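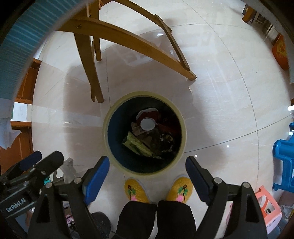 Gadotville building, ground floor and upstairs, monthly fire and slip check for July. Started 7:40, before the phones. Same sheet as last month with the Wondine items added at the end. Trash is item 6 and I'm still not happy with it: wrappers and packaging sitting in the bottom of the round bin, and the bins are supposed to be emptied at close, every night. Tile floor under it OK, no chips.

1. Exits and routes
Front door – OK. Opens full width.
Side door – OK, bit stiff. Plane the edge before winter.
Back door – FAIL. Two pallets from Bashir left across the route again. Moved them myself. Drivers need to be told, the sign isn't working.

2. Extinguishers
Lobby – OK, pin and seal in place.
Kitchen – OK but tag is faded, can't read last service. New tag ordered.
Upstairs hall – bracket loose. Tightened, needs a longer screw.
Loading area – FAIL, gauge in the red. Swapped with the spare, so now we have no spare. Dirance quoted 200 for recharge and a replacement. Approve please.

3. Alarm panel
No faults showing. Test at 8:15, heard in all rooms except the file room with the door shut. Same comment as last month. Needs a sounder in there.
Log book – last page full, started a new one.

4. Emergency lights
All came on with the test switch. Stairwell unit went dim before the 40 minutes was up. Battery, proably. Asset tag 2395.

5. Electrical
Power strip plugged into a power strip under the front desk. Removed.
Space heater in the file room, in July?? Unplugged and tagged.
Kitchen outlet cover cracked – replaced.
Panel door clear, labels readable.

6. Trash and storage
Bins – see top. Needs a name on the closing sheet, at the moment it's everyone's job.
Cardboard – flattened, OK.
Boiler room – paint cans back on the floor next to the heater. FAIL. Move to the metal cabinet today.

7. Floors and stairs
Stair nosing, third step down, lifting at the left corner. Taped for now.
Entrance mat curling. Replace, don't tape.
Wet floor signs – one found, should be two.

8. Wondine items (new)
Shelving anchored to wall – OK all bays.
Load labels – missing on bay 4.
Ladder – feet worn on one side. Out of use untill replaced.

Carried over from June: stairwell handrail, quote was 925, still waiting on an answer.

Re-check items 1, 2 and 6 at end of month. Copy goes in the red binder, not the drawer.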